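Trevesell Workshop – Bench Cell Inspection, June
Inspector: Wanda Pettigrew
Present: Dexter Whitlock, Xiomara Ruiz-Ortega
Purpose: decide if the arm can take over sorting small parts from the bench crew

1. Emergency stop within reach of operator – PASS
Button is where it should be. Label is peeling, please replace.

2. Floor markings – FAIL
Tape is worn through on the aisle side. Same comment as last time.

3. Speed limit in shared mode – PASS
Set to 30 percent. Dexter wants it higher. Not until item 2 is fixed.

4. Clamp and fasteners at wrist – PASS
Checked by hand with power off.

5. Unattended running – NOT APPROVED
The Verkel sales sheet talks about 900 parts a shift. I watched for 8 minutes and would not leave it alone with a bin of washers.

6. Sorting task, colored blocks – COMMENT ONLY
Pushing blocks into groups with a rod is a fair exercise, but it is a long way from clearing a bench. Our parts are oily, they roll, and half of them look alike. Xiomara says the same method will carry over. I'd like to see it done with real stock before anyone changes the rota. 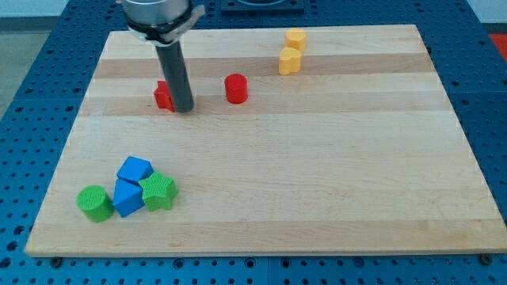
Item 6. Work board with green and blue blocks grouped at lower left, red and yellow pieces toward the far side.

7. Work board surface – PASS
Small scratches, no action needed.

8. Sweeping and wipe-down – STILL MANUAL
Dexter asked if the arm could do this too. Bring me a machine that can wring out a rag and we'll talk.

Recheck items 1 and 2 by Wednesday. Copy to Wendell Halvorsen.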